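About Lekbridge Home Supply 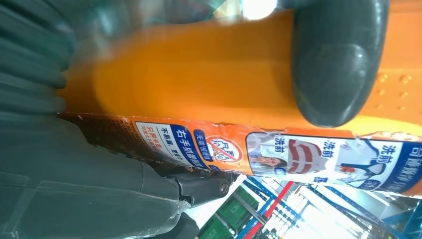
We started Lekbridge in a rented unit behind a bakery, with one shelf of dish soap, one shelf of floor cleaner and a kettle that took forever to boil. It was only going to be a weekend thing. One of us had spent years buying for a hardware store and was tired of seeing the same few bottles everywhere, when there were so many good household products from overseas that people here had to ask a cousin or an aunt to bring back in a suitcase.

So we began ordering a few cases at a time, and our neighbors began telling us what they wanted, and the shelves filled up (and then the hallway did, too!). Today we carry over 800 items for the kitchen, the laundry and the bathroom, and a good share of them come in bottles with Chinese labels. We love those labels. There's a lot of useful advice packed onto them, and one of our favorite lines, 不揉搓，更省力, means something like "no rubbing or scrubbing, less effort," which is about as good a promise as you can make to somebody with a sink full of chores.

We do know that not all our customers can read them, and that's why we write a plain English card for the products people ask about most. So far we have 84 cards finished and 51 more waiting in a folder by the register. Each card tells you what the product is for, how much to use and what the warnings say. Please read the warnings, even if you have been cleaning house for forty years. If your bottle came without a card, send us a note and we'll mail you one.

Our own everyday line is called Vorico, and it's small on purpose: eight products, all of them things we use at home ourselves. We like a bottle you can get a good hold of when your hands are soapy, and we spent far too many evenings around the table arguing over caps.

In September we moved into the bigger space on Bondbridge Street, with a real loading door and a front counter where you can sit down for a minute. Come by and smell things. Bring your empties, too, and we'll help you find the same one again.

Last updated: 2 Mar 2019

Comments

The card for the stain remover saved me, I had been using about double. Thank you!

Do you still have the lemon floor cleaner? Didn't see it last time I was in.

Parking is much better at the new place. Kettle still slow though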